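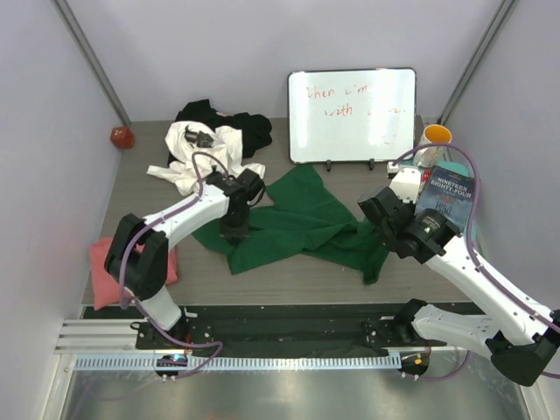

I started Flamari in December, at my kitchen counter, with a phone that wouldn't hold a charge and a head full of verbs. We're a small language school, and we teach grown-ups to speak Italian and Swedish, the two languages I grew up hearing and then spent years trying to get back. We don't own a projector and I don't want one! A little whiteboard on its own two feet, a red marker and a mug for something warm will get you through your first month with us. Half-finished sentences like "When I'm..." are pretty much my whole teaching method (you finish them, out loud, badly at first, and then a lot less badly).

I should say how the two languages ended up under one roof. My mother's side is from up north and my father's side ran a bakery, so dinner was loud and nobody stuck to one language for a full sentence. Then I went off to school, got a job, and lost most of it. Getting it back as an adult was slow and kind of embarrassing, and I kept thinking there had to be a friendlier way to do it. So I rented the upstairs room in the old Pichler building and put a sign on the door. Six people showed up the first night, two of them by mistake, and both of those stayed for the full course.

These days we have 19 classes a week and 82 regular students. Groups are small and you can switch levels any time you like, no test, just tell me. If you miss a class you can sit in on another one that same week. A ten-week course is still held in the evening, with a break in the middle (the break is where most of the talking happens, if you ask me).

Beginners start with the stuff they'll need by bedtime: food, family, the weather, the laundry. You'd be amazed how long a group can argue in Italian over who left a shirt on the floor.

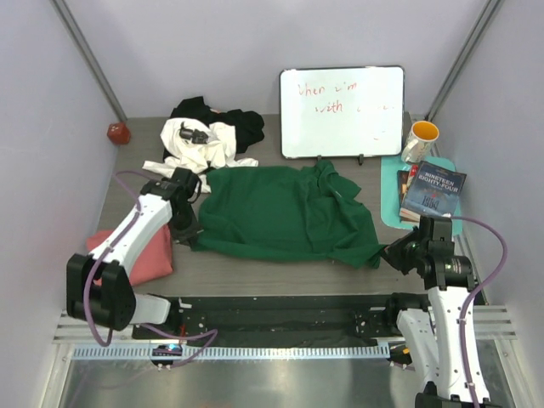 Green, white and black: three colors to learn with the clothes words.

Our Swedish side has its own nickname, Skodby, after a board game one of our first groups made up. It's a pretend village where everybody has a job and a grudge, and you have to buy bread, borrow a ladder and complain to your neighbor without using any English. We still play it at the end of every course. The rules now run to 29 pages and I've given up trying to shorten them. 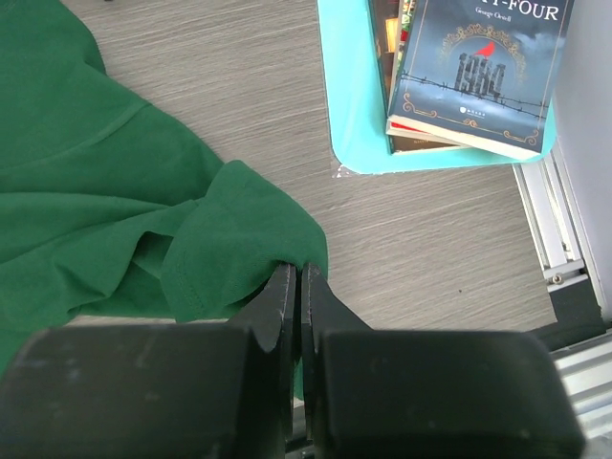 The Italian groups got jealous, of course, so they built a mining town called Graruvora, and it has an opera house and no mayor. I love both games more than I can say. If you'd like to try one before you sign up, come to an open evening. It's free, there's cake, and you can just listen if you're shy.

Posted Aug 5, 2018

1,137 shares | 19 comments

Search Flamari: type a word and press enter

Contact us | © Flamari Language School | Back to top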